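Robotics club: two arms, three bins

The Sedbridge robotics club is back for the new term, with a bigger job than last year's line-following buggies. Members are teaching a pair of arms to sort small parts into bins, and they hope to enter the result in the Gramusham Open in March.

The contest rules are short. A mixed set of parts goes on the table, the arms have 400 seconds to clear it, and points come off for anything dropped or put in the wrong bin. Both arms must be used. Teams may train their system however they like before the day, but nobody may touch the controls once the clock starts.

The club has split into two groups. One is recording practice runs, guiding the arms by hand through each pick and drop. They aim to have 700 good runs saved by the end of January. The other group is writing the program that learns from those runs, which they have named Nouri. An early version managed single parts well enough but had trouble when two were touching - the gripper tended to close on both.

A grant from Ondico has paid for spare gripper fingers, cables and a new computer, £3886 in all. The old computer has gone to the electronics group.

Sessions run from 4.30 pm in the ground floor workshop and last until 6. New members don't need to have done any programming. Anyone joining spends the first session on safety and on learning where the stop button is, and works with an older member for the rest of the month. 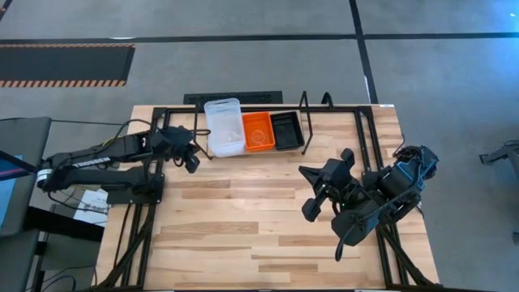
One parent asked at the open evening whether the younger years would get a turn or would only be watching. They will get a turn: Year 8 members have a recording slot of 30 minutes at the start of each session, and the older ones work round it.

Small parts for sorting are still wanted, bottle tops and large plastic nuts above all. Please leave them at the front office, marked for the club.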